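Onwood Opens Second Line for Closed-Cell Foam Profiles at Marulanda Plant

MARULANDA – Onwood, a maker of foam profiles and sheet goods for packaging and building trades, has started regular production on a second extrusion line at its Marulanda plant. The line began trial runs in May and now operates on two shifts.

The new line makes flat and round profiles in closed-cell polyethylene foam. Flat profiles are offered in widths up to 300 millimeters and round profiles in diameters up to 90 millimeters. Both are supplied in cut lengths or on reels, depending on thickness. Stock densities are unchanged from the first line, and existing part numbers remain valid.

The Marulanda plant has until now run all profile orders on a single line, with color changes grouped at the end of each week. Short orders in non-stock colors were held until enough material had been booked to fill a run. With two lines in service, the first line will be kept on white, gray and black, and the second will handle colored and two-tone material.

Onwood has added 74 colors to its standard list. Samples are supplied as short strips with the color code on the packing slip. Customers who hold an older sample set should order against the new list, as several codes in the green and blue ranges have been merged.

Cutting and finishing for the second line are handled in a separate hall with a floor area of 1469 square meters. The hall contains two horizontal splitting machines, a die press and a packing station. Offcuts are sorted by density and sent to Drusero, which grinds the material for use in underlay and protective fill. The agreement with Drusero covers clean offcuts only – laminated and adhesive-backed scrap is still collected separately.

Distribution in the northern sales area will continue through Ultgate. Orders placed with Ultgate before the change will ship under the terms already confirmed. Lead time for stock colors is around two weeks from order confirmation. Lead times for other colors are quoted per order.

Technical data sheets, the revised color list and cutting tolerances are available from the Onwood sales office on request. Sample requests received before 2 p.m. are processed the same working day.

About Onwood
Onwood produces closed-cell foam profiles, sheets and die-cut parts for packaging, joint filling and edge protection. The company operates one plant, in Marulanda.

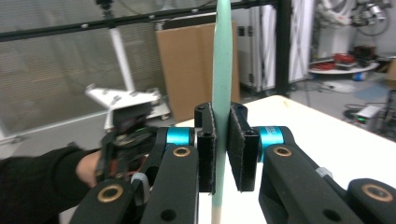 Flat strip in pale teal, with a cream-beige tone at the lower end.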